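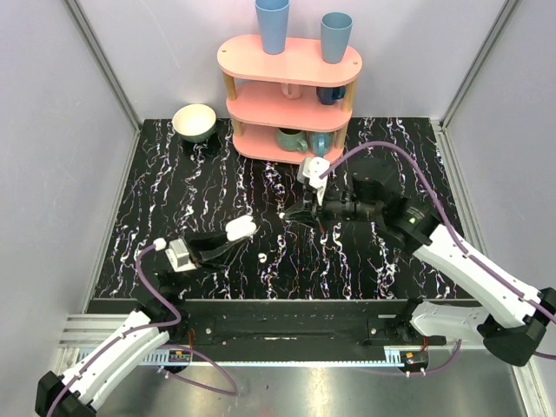
Last updated 5/3/18

Search this site Search Go

56 shares | 11 comments

The gripper test over at the Lombardi shop finally has numbers, and I got to hang out for most of an afternoon while they ran the last of it. I've been bugging them since February, so thank you to Liliana Fiore for letting me in (and for the coffee, which was terrible, and which I drank two cups of).

Quick recap if you missed my earlier posts. Lombardi is the little automation outfit here in Zasarcombe, and they have a pair of white arms set up to work face to face over one table. They've been trying to settle on fingers for them. One set comes from Fanditz, and it's what they've been using all along. The other is from Cirnier, and it's narrower at the tip and a good bit more expensive. Same arms, same cameras above the wrists, same table. They swap the fingers and run the whole thing again.

The test was 200 tries with each set, split evenly over five jobs, so 40 tries per job. The Fanditz fingers missed 56 times. The Cirnier fingers missed 11. I figured the new ones would win after what I'd heard, but that's a bigger gap than I would have put money on!

A miss here means the arm closed and didn't have the thing, or had it and let go before it got where it was going. Liliana keeps those in separate columns. I asked if a really ugly pickup that still made it counts as good, and she said yes, it counts, she just writes "yuck" next to it. There are a lot of yucks.

The jobs are all ordinary kitchen stuff plus one mean one. Pick up a cup without a handle. Pick up a mug by the handle. Take a mug out from between the boards of the shelf. Lift the bowl by its rim. And then the mean one, which is a small, light piece lying flat on the tabletop that one arm picks up and passes to the other.

If you want to know where the Fanditz fingers lost it, it was mostly that last job. They're fine on anything with a wall you can pinch. They like cups. But the tips are blunt, and when they come down beside something small they tend to push it along the table, and then the arm closes on nothing. I watched a couple of those and it's painful, like watching somebody try to get a contact lens off a bathroom floor.

The mugs were closer than I expected. Getting in under a board is mainly about how much room the wrist needs, and the wrist doesn't change when you swap fingers, so both sets had the same headaches there. Noura Dabbas, who wrote the software that steers the arms, thinks that job should be scored separately next time. Liliana doesn't. I stayed out of it.

The bowl was a tie, near enough, and that was the one surprise for Liliana. She had been sure the thinner tips would slip on the rim.

Noura spent more of the afternoon talking to me about the cameras than about the fingers, to be fair to her. Each arm carries its own just above the gripper, and it has to see past whatever fingers are on there. The old ones block a slice of the view right when you need it most, during the last little bit before they close. With the slimmer ones she gets more of the tabletop in view. So some of the improvement might be the camera having an easier time of it, and she'd love to know how much. She has an idea for a run with skinny dummy fingers made out of the same stuff as the Fanditz ones — I think she was drawing it on the back of my parking receipt, because I don't have my parking receipt anymore.

Also, can I say that tabletop is gorgeous? It's black with these jagged white streaks all through it, like a fancy hotel bathroom. Noura likes it because a plain background would be too easy on the vision side. Add the pink shelf with the blue cups on top and I would happily have that whole corner in my kitchen, minus the arms. Well, maybe keep one arm.
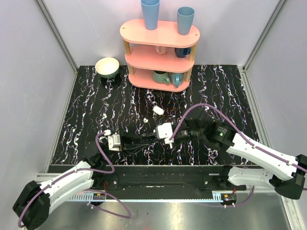
The handoff is the fun part

I could watch the passing job all day. The two grippers come in from either side and meet over the middle of the table, and with the tips that close together you find yourself holding your breath. One arm has to let go at the right moment and the other has to already be holding on. Too early and the piece drops, too late and they tug at it.

In the old setup they mostly tugged. Noura has since slowed down the approach, and she used the slower version for both sets of fingers so the comparison stays fair. I asked her twice about that, mainly because I knew one of you would ask me.

There was one hiccup while I was there. A purple cable on one of the arms had worked itself a little tight near the wrist, and the arm stopped short and just waited. Liliana gave it more slack, tugged on it, gave it a bit more, and off they went. That try was thrown out and run over, so it isn't in either total.

What about the price?

Yeah, so, the Cirnier set costs more, and Liliana wouldn't let me print how much because they're still haggling. She did say she can't put them on everything. Her plan for now is to leave the Fanditz fingers on the jobs that only involve big easy shapes and use the new ones wherever there's passing or small parts. Noura would rather have the same fingers everywhere so she only has to tune things once. I can see both sides, and they were still going back and forth about it when I put my jacket on.

The other open question is wear. The narrow tips look delicate to me, and 200 tries isn't much of a life for a gripper. Liliana is going to keep them running on the cup job for a while and check the tips under a magnifier every so often. I've asked for a call when she does.

Fixing one thing from my first version of this post: I wrote that both arms had new cameras. They don't. The cameras are the same ones from before, and only the fingers changed. Sorry, Noura!

If you have a question for either of them, leave it in the comments and I'll bring a list with me next time I'm over there. Please nothing about whether it can fold laundry. I already asked, and I got a look.

Contact | Copyright 2018, all rights reserved | Back to top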